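Flekorik Laundry Notes

A data card for the laundry room set, maintained by Ruben Smits. Last edited 20 Feb 2025.

What this is

Flekorik is a collection of pictures and written notes on household laundry: sorting, loading, unloading, hanging and folding. The notes are plain text, one file per load. The pictures are kept in a separate folder and share a file name with the note they go with.

The set covers two laundry rooms, Murnis and Skatthorpe. Murnis is a narrow room off a kitchen. Skatthorpe is a basement room with a sink and a drying rack. A third room, Güneş, was planned for July and has been moved to the next release.

Contents

notes/ — some 2000 text files, one per load
pictures/ — stills, sorted by room and then by task
lists/ — garment names, color words, fabric words
changes.txt — what was added or fixed in each release

How a note is laid out

Each note has 4 fields. All of them are free text except the first.

room: murnis or skatthorpe
task: sort, load, unload, hang or fold
items: what went in or came out, one garment per line
remarks: anything that got in the way or was done out of order

A typical items field reads "towel, gray" or "pillowcase, white, inside out". If the person writing the note could not tell what a garment was, the line reads "garment" followed by the color. Please keep it that way when you correct notes. Guessing at sweaters and T-shirts made a mess of the first release, and it took most of a month to undo.

Words we use

Drum: the part the clothes go into.
Gasket: the rubber ring at the mouth of the drum. Socks caught in it count as left in the machine, even if the rest of the load is out.
Door: the round door on the front. Write "door open" only when it is open far enough to load through. A door resting against the latch is "ajar".
Load: everything washed together, including anything added after the first start.

Front-loading machines are the only type covered. Both rooms have dryers, but dryer loads are left out of this release.

Known problems

Yellow and cream were mixed up in the early Skatthorpe notes. The first 1000 files have been checked again, the rest have not.

Crumpled garments are hard to name from a picture. When a shirt is bunched up at the top of the drum, the color is often all you get, and the note will say so.

Remarks are uneven. Some people wrote a full paragraph, others left the field blank. A blank remark does not mean the load went smoothly.

Bed sheets are underrepresented. The hanging notes have almost none, as they were mostly dried outdoors — outside both rooms and so outside the set.

Making corrections

Edit the note directly and add a line to changes.txt with the file name and what you changed. Do not rename pictures. If a picture and its note disagree, go by the picture and mention it in the remarks. Send questions about garment names to Ruben before adding a new word to the lists, and look under the plural too — "sock" and "socks" were both in there for a while.

Sample picture

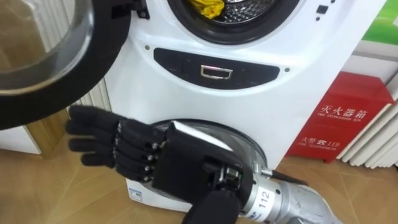 Front loader with the door open and a yellow garment in the drum.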